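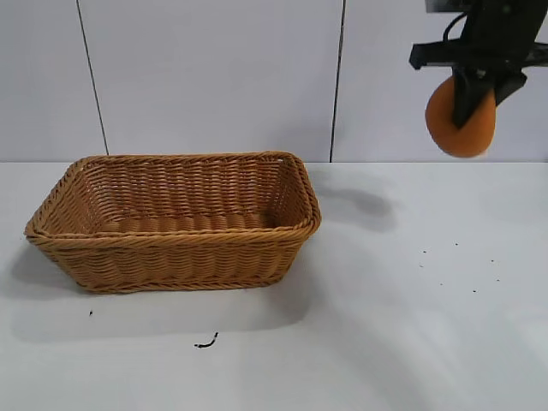 Verkwood Heavy Hoodie, Style 537

Price: $105, shipping not included

The Verkwood is the thickest hoodie we make at Camlow. The cotton is brushed on the inside and the outside stays smooth, so it keeps a clean look also after many washes. The shape is wide in the shoulders and short at the waist, like the hoodies people wore in the year 2000, when Chaimae Hegazy started to draw her first street clothes. She made the pattern for this one by hand in our Benjelloun studio.

Sizes run large. If you are between two sizes, please take the smaller one — the sleeves are long enough for most people.

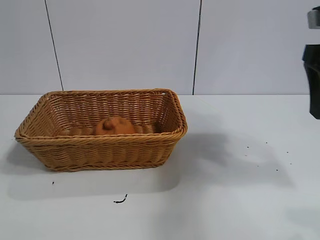 The hood has a double layer and no cord. We tried a cord in the first samples, but it pulled the neck forward and we did not like how it looked under a jacket. The front pocket is closed with a hidden zipper from Tellivix.

Colors: chalk, wet stone, dark olive. Dark olive comes back in November.

Care: wash cold, inside out. Do not use the dryer. Iron only on the back side of the print.

Returns are accepted if the hoodie was not worn and the label is still on it.

Search products Enter keyword Go

Contact | © Camlow | Back to top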